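Vetcombe revises labeling rules for shared office food

Vetcombe has revised its labeling rules for food set out in shared workplaces. The change takes effect in March and applies to snack tables, meeting room catering and unattended pantry shelves in buildings with 200 or more registered occupants.

Under the old rules, a single allergen sheet at the entrance to the room was enough. The new text requires a card at each item that has been removed from its original packaging. Sealed items that still carry a printed ingredient list are exempt - this covers most bottled drinks and bagged snacks.

Cards must state the name of the item, the allergens present and the time it was set out. Chilled items may stay out for 2 hours, after which they are to be discarded. Returning them to a refrigerator does not restart the period.

Caterer Clelatier, which supplies 409 sites in Vetcombe and neighboring Brernholm, said it would print the cards at its kitchens and deliver them with each order. Prices will not change before the summer.

Layer cakes and other cut desserts fall under the card rule even when the whole cake arrived in a labeled box. The box label no longer counts once slices are moved to a plate or basket.
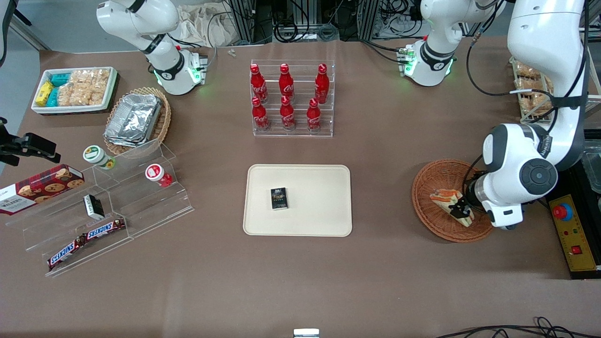 Inspections

Checks begin in April. A first breach results in a written notice, and a repeat breach within the same year carries a fee. Brernholm has not said whether it will adopt the same text.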